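My aunt left me the contents of one drawer in Devham, and the drawer held tea towels. There were 30 of them, none used, each folded in thirds and then in half with a corner tucked under like a napkin at a hotel above our means. I moved them to my place in April and put them on the table, where they slid over one by one until the whole inheritance looked like mine.

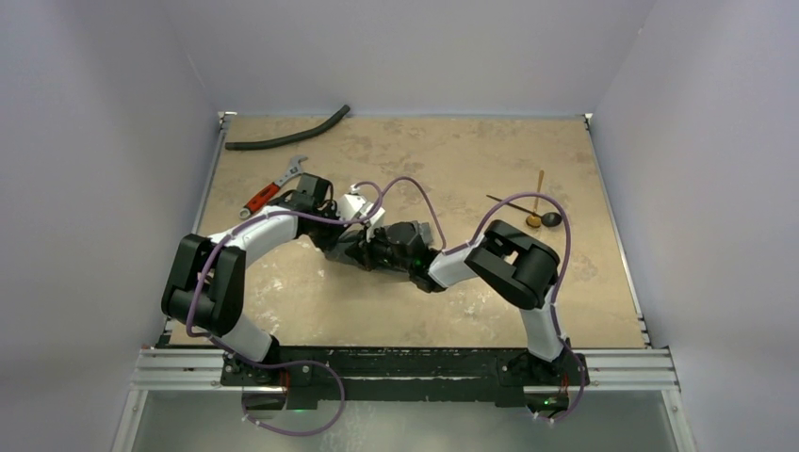
Folding was the family religion, and I had lapsed. My mother could do a fitted sheet in the time it took me to find the elastic. My aunt held that a towel had two good edges and that a decent person knew which ones. I set out to relearn it on a tabletop the tan of weak tea, scuffed whitish in the near half and blotched dark toward the back, with a flat bit of gray lying on it that looked like folded cloth. I chose to be encouraged by that.

By evening I had done 2. The first resembled a map of Rarico put away by someone in a moving car. The second was better — I would have shown it to a neighbor, from across the hall.

My cousin in Tindall called to ask whether there had been any money. I said there were linens. She was quiet for a while, and then she asked what color.

I said I'd mail her half. She said she'd take the ones that were already folded.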